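What the grippers really cost

Last updated: February

When Svenja Egger put together the first equipment budget for Corkard, she had one line for grippers and one line for everything else. The second line was wrong by a wide margin.

Corkard is a small firm in Morkilton that records people doing household jobs with hand-held grippers, and sells the recordings to companies training robot arms. The grippers come from a supplier called Stukwood. Egger ordered two pairs to start with and expected the rest of the money to go on computers.

Most of it went on parts that wear out. The soft pads inside the fingers need changing after long use, and a set costs 86 pounds. Screws work loose, cables fail near the plug, and batteries stop holding a full day's charge. In the first year the firm spent 3,713 pounds on spares and repairs, more than it had paid for one of the pairs.

"I'd budgeted as if we were buying a table," Egger says. "You should budget as if you were buying a van."

She now keeps a spare pair on the shelf and puts aside 201 pounds a month for parts. Orders go in on a Friday, all together, which saves on delivery. A cheaper model, the Pace, was tried for a few weeks and sent back. Its fingers were too thick for small items.

Storage for recordings comes next in her plan, then a third pair if the work holds up. The household goods barely show in the accounts. A clear box of wooden sticks the size of toothpicks, a bag of cotton swabs, a plastic hook or a soft toy can be bought locally for very little, and a full table of such things comes to less than one set of pads. Egger replaces them when they break and has never asked for a receipt under five pounds.
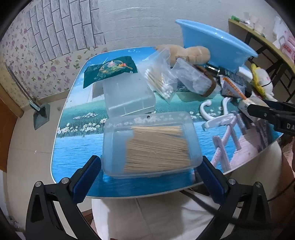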